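New live set, mostly finished

I have been working on the new set since April and it's close enough now that I can write about it. The last one ran 80 minutes and I got tired of it well before the end of the run. I knew every transition by heart and I think people in the front could tell.

The new one is shorter, 69 minutes if I don't stretch anything. It has 12 tracks, and 4 of them are unreleased. Two of those came out of the sessions with Mattes Petersen at his place, when we spent most of the time recording an old organ with a bad fan and then cutting the fan noise into hi-hats. The organ parts didn't make it. The hi-hats did.

I've dropped the laptop for everything except the backing stems. Drums come from the sampler, bass from the mono synth, and the rest is on two loopers that share a clock. Getting the clock to hold took longer than writing any of the music. The second looper kept drifting after a tempo change, and I ended up sending it a fresh start message at the top of each track. 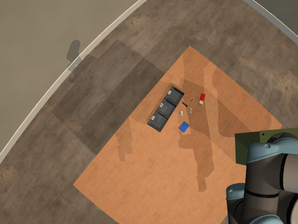

The slow section in the middle is the part I'm least sure about. It drops to 69 bpm, same as the running time, which I only noticed when I wrote the set list out. In rehearsal it feels fine. In a club at two in the morning it might empty the floor. I played it to Mattes and he said to keep it but move it later, after "Kolell," so I've tried that and the key change is rough. I may write a short bridge.

"Mancuso" is back in, with a new bass line. A few people wrote to ask about it after I took it out last year. It's faster now and the vocal is gone.

First outing is at Bollwood, in the small room. They have a decent monitor setup and the engineer there lets you do a full line check. I'm on after Jerkus, who play loud, so I'm going to open with drums only and bring the pads in once ears have settled.

I'll record the desk output and put it up if the levels are okay. Still to do before then: label the sampler pads, buy a spare power supply, and fix the fade at the end of track nine.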